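Karras Paper Mill, September open day

The mill opens to visitors once a year, and we got there at 9 a.m. to find the lower lot already full. Parking is free in the field behind the Banus warehouse, a five-minute walk along the river.

Tours leave from the loading dock in groups of 36. Ours was led by Spyros Pappas, who runs the second shift. He started at the pulp tanks, where the smell is strong but not as bad as people say, and then took us up the stairs to the main machine. It is 113 feet long and was running book stock that morning. Earplugs are handed out at the door. Keep them in, even on the catwalk.

The cutting room was the best part for me. Sheets come off the roll, get trimmed on 2 sides and drop into stacks, and a man with a pallet jack takes them away. The last stop was the sample room, with 3,246 papers filed by weight and color. Visitors can pull any drawer and feel the sheets.
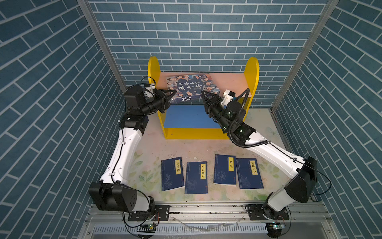 Lunch was sold in the old boiler house. The soup ran out before noon, so we had cheese sandwiches and coffee and sat outside on the wall. The shop next door sells offcuts by the pound, cash only. I bought a bag of cream card stock and a box of envelopes that don't quite match it. The last tour goes out at 3 p.m.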